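Incidencia: la celda no termina la tarea de recoger la mesa
Proyecto: Gouveia / tareas domésticas
Abierta por: Olga Tavares
Prioridad: media (la subo a alta si nadie la toca)
Estado: abierta

Resumen rápido

La política entrenada en simulación se queda parada antes de coger el vaso. En el simulador también, de vez en cuando. No es solo cosa de la celda real, como dijimos en enero.

Entorno

Simulador Pudier, escena de cocina simplificada, dos brazos. Control de Hestov, versión de rama principal. Cámara de muñeca en gris, sin color. Sin cambios en la iluminación desde la última tanda.

Qué debería hacer

Brazo derecho coge el vaso, lo pasa al izquierdo, el izquierdo lo deja en el escurridor. Luego el trapo. Luego los cubiertos, que ni los pido ya.

Qué hace

Coge el vaso bien la mayoría de las veces. En el relevo entre brazos se acerca demasiado, duda, abre, cierra, abre. Se queda ahí hasta que salta el límite de tiempo. Tanda de 200 episodios, 6 terminados de principio a fin. Con el trapo ni se ha probado en serio.

11 de marzo

09:10. Reproducido con semilla fija. Mismo resultado, se para en el mismo paso. Bien, por lo menos es repetible.

09:35. Bajada la velocidad del brazo izquierdo a la mitad. Nada. Tarda más en pararse y ya está.

09:50. Quitado el ruido de la cámara. Mejora un poco al principio, el bloqueo sigue igual. Lo vuelvo a poner, que sin ruido luego en real es un desastre.

10:20. Mirando los registros: la estimación de profundidad da saltos justo cuando el otro brazo entra en la vista de muñeca. Todo gris contra gris, pared incluida. Sospecho que confunde brazo con objeto. Sin confirmar.

10:45. Probado con la máscara del segundo brazo activada a mano. Termina más episodios pero roza el escurridor. Cambiamos un problema por otro.

11:15. Reentrenar con color no es opción esta semana, la cola de cómputo está llena hasta arriba. Lo dejo apuntado.

11:40. Ojo: el límite de tiempo estaba en 600 pasos en mi config y no en la compartida. Quien repita la prueba que lo mire antes, perdí un buen rato con esto.

12:05. Sin vaso, solo la trayectoria de acercamiento, los dos brazos llegan a su sitio. O sea que la cinemática está bien. El lío es de percepción o de la lógica de apertura.

12:30. La apertura depende de un umbral de fuerza que en Pudier viene filtrado. Quitado el filtro: abre antes de tiempo y tira el vaso. Filtro puesto otra vez.

Comentario aparte, porque me lo han preguntado de Enness y no quiero contestar por correo. ¿Puede ya una máquina recoger una cocina? Con esto, no. Coger una cosa suelta de una mesa despejada, sí, bastante bien. Pasarla de una mano a otra, a ratos. Una pila con platos apilados, agua y un estropajo encima, ni lo he planteado. En taller lo veo más cerca: piezas iguales, siempre en la misma bandeja, y si falla una se repite y no pasa nada. En casa el vaso roto lo recoge alguien. Que lo pongan así en el infrome si quieren, pero entero, sin cortar la frase del taller.

Adjunto, vista de muñeca en simulación. Pinza sin nada entre los dedos y una forma grande gris detrás, que podría ser parte de otro brazo. Con esto tiene que decidir si abre o cierra.

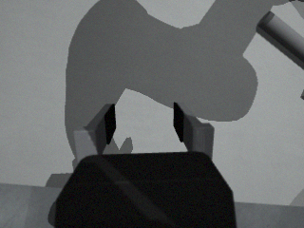

Arūnas Lepik: yo no tocaría más el umbral. Prueba a dar a la política la posición articular de los dos brazos y no solo la del que lleva la cámara, ahora mismo el izquierdo no sabe dónde anda el derecho salvo por lo que ve. Nos pasó algo parecido doblando toallas y se arregló por ahí, a medias. Y sobre lo de Enness, no estoy tan de acuerdo con lo del taller. Piezas iguales sí, pero llegan con aceite y giradas, y cuando se para la línea te llaman a ti.

Olga Tavares: vale, lo de las articulaciones lo pruebo. Hay que reentrenar igualmente, pero es una red pequeña y a lo mejor cabe en la cola de noche. Lo del aceite, cierto, lo añado al comentario.

Pendiente

Añadir estado articular del segundo brazo a la entrada. Lo hago yo.
Unificar el límite de tiempo en la config compartida. Arūnas si puedes, que tú tienes permisos.
Repetir la tanda con las mismas semillas y apuntar en que paso se para cada una.
Trapo y cubiertos: fuera de esta incidencia, abrir otra cuando toque.
Responder a Enness con el comentario corregido.

No cerrar hasta tener la tanda nueva.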